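Ovier publishes February results from household and shop-floor chore trials

Tidying and wiping approach usable rates; cables and soft goods remain unreliable

Ovier, the developer of control software for robot arms, has released the results of its February chore trials. The trials measured how often a two-finger robot arm could complete everyday tasks from start to finish with no human help. The system completed 586 attempts across 30 tasks drawn from homes, offices and small shops. Success rates varied widely by task type, and the company does not consider the present system ready for unsupervised use.

Each attempt was scored as complete or incomplete. A cup placed on its side, a drawer left partly open or an item dropped and picked up again all counted as incomplete. Time limits were set at 3 times the period an adult needed for the same job.

The strongest results came from moving rigid objects between known places, such as returning mugs to a shelf or stocking boxed goods on a shop counter. Wiping flat surfaces also scored well when the surface had been cleared first. Performance fell sharply when the arm had to lift an object, clean beneath it and put it back in the same position.

Cables, bags and folded cloth gave the weakest results. Fewer than 50 per cent of attempts at any task in this group were completed. Common faults were a grip that closed on two layers of cloth when one was required, and a cable that caught on a neighbouring object as the arm withdrew.

"The question we are asked most is whether a machine can do the chores yet," said Selma Babić, head of evaluation at Ovier. "For a short list of chores in a room it has been shown before, it can do them at a rate worth measuring. For a whole room, it can't. A desk with a vase and a phone on it is still a hard problem."

The training data for the trials was recorded by people carrying out the same tasks with hand-held grippers. Recording took place at several sites, on furniture already in use.

Benoît Maillard, who leads data work at the company, said that glossy tabletops and strong overhead lighting accounted for a large share of position errors. "The software misjudges where the surface is, and the fingers close too high," he said. "More recordings under those conditions have reduced the fault. They have not removed it."
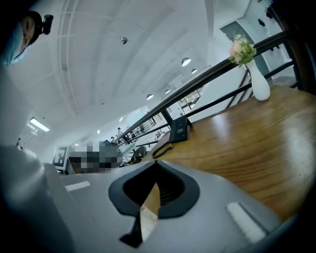 A hand-held gripper at a polished wooden table with a bud vase of flowers and a black desk device with a coiled cord.

The next round will repeat the full task list in rooms not included in the training data. It will add two shop-floor chores, facing up shelves and sorting returned items, and will report the time taken for each completed attempt. Attempts that need a restart will be listed separately.

The task list and scoring rules are available from Ovier on request.

About Ovier
Ovier develops and tests control software for robot arms used in homes, offices and retail premises.

Press contact
Kazue Sakamoto, Ovier press office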